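Llevamos desde diciembre con el Penent en la planta y ya me habéis preguntado varias por él, así que os cuento. Soy auxiliar, entiendo de carros y de pies doloridos – de robótica, lo justo. Lo manejamos a distancia desde un puesto junto al control, y lo que le pedimos son recados: acercarse al carro, moverlo, volver a por otro.
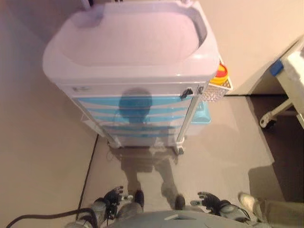 El carro de curas con el contenedor de punzantes en su cesta lateral, y las manos del Penent delante.

Lo bueno: hago bastantes menos viajes al almacén, y Kayode Mohammed, mi compañero de noches, dice que por fin cena sentado (¡yo también!). Lo malo: el curso de 40 minutos se queda cortísimo, girar entre camas es desesperante y ahora parte del turno se me va mirando una pantalla. Eso cansa de otra manera, y en la supervisión todavía no lo cuentan como trabajo.

Le pongo un notable raspado. Si en la vuestra lo van a traer, pedid más horas de formación antes de firmar nada.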